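Last updated in November. Works for cotton T-shirts, including ones that have already faded once.

## Re-dyeing a faded blue T-shirt in a bucket

You need a bucket, a long spoon, rubber gloves, salt and a packet of fiber-reactive dye. I use Jista in Harbor Blue. Arkholm works too but comes out grayer. Check the label on the shirt first. Polyester won't take this dye, and the stitching is often polyester even when the shirt isn't.

Wash the shirt in hot water with no softener. Weigh it dry. Mine are usually 118 grams, and one packet covers two of them. 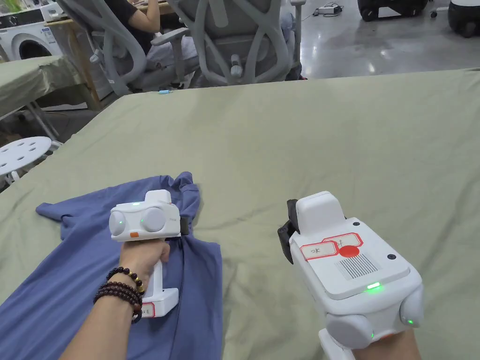 Britta Haberkorn wrote in to say that she skips the hot wash on old shirts and has never had a patchy one. I still do it. Deodorant leaves a film under the arms that dye won't get through.

### Mixing

1. Fill the bucket with warm water, enough for the shirt to move freely.
2. Stir in 100 grams of salt until it's gone.
3. Mix the dye with a cup of warm water in a jar, then pour it in.
4. Put the shirt in damp and unfolded.

Stir for the first 20 minutes without stopping. Folds that stay put turn into pale lines.

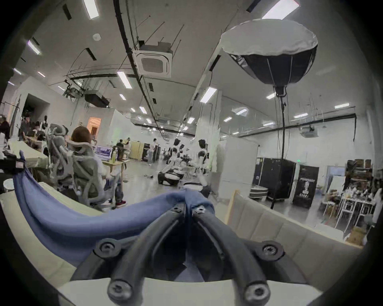 One reader asked whether a washing machine would do the same job. It will if it's a top loader you can pause. Front loaders use too little water for a strong color.

### Fixing and rinsing

Dissolve the soda ash in hot water and add it slowly, away from the fabric. Leave the shirt for an hour and stir every five minutes or so. Rinse cold until the water is nearly clear, then wash at 140°F on its own.

Dry it flat or over a rail, out of the sun. Expect the color to look a good deal lighter dry than it did in the bucket.

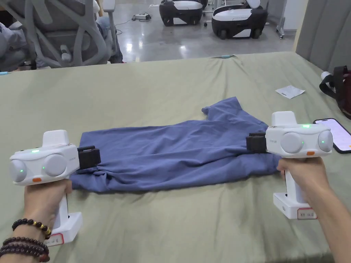

According to a comment from Beltrán, vinegar in the last rinse sets the color. It doesn't do that with this kind of dye. The soda ash has already done the work, and vinegar is for acid dyes on wool and silk.

Wash with darks for the first three washes.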